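Hello again from Clernstead, and apologies that the December update is landing on your desk a bit later than the last one!

The big news is that the deposit return trial is up and running properly. We took back 1,196 bottles over the period, against 157 in the one before, and I'll admit I did a little dance round the back office when I added it up (twice, as I didn't believe it the first time). There are 29 households signed up for the doorstep bags as well, mostly on the Prorora side of town, where the hill puts people off walking down with a full load.

Not everything has gone to plan. The Jiver labels still come off in the rain, so we've gone back to writing on the bags with a marker pen. I've asked for a refund on the unused rolls and will put it against the printing line if it comes through. We also lost a Sunday collection when the van wouldn't start, and caught up with it the next evening.

Spending is in the attached sheet. We're under on fuel and over on gloves, and I'd like to move a bit between the two if you're happy with that.

Now, the shops. Cárdenas have said yes to being a return point, and I'm hoping to bring in 10 more before the grant year ends – ambitious, I know, but the small shops are keener than I expected. Bottled drinks are where nearly all our returns start out, so the talks with shopkeepers matter more to me than another round of leaflets.

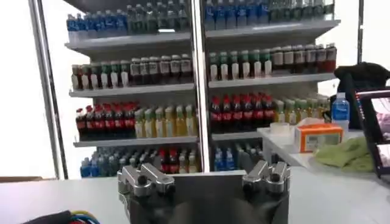
Helmi Heinonen wrote back to the last update asking whether shops would be paid a handling fee, and said she thought the scheme would stall without one. I've come round to her view. A penny a bottle would do it, I think, and I've pencilled that into the next budget for you to look at. Could you let me know before I go back to the shops with a figure?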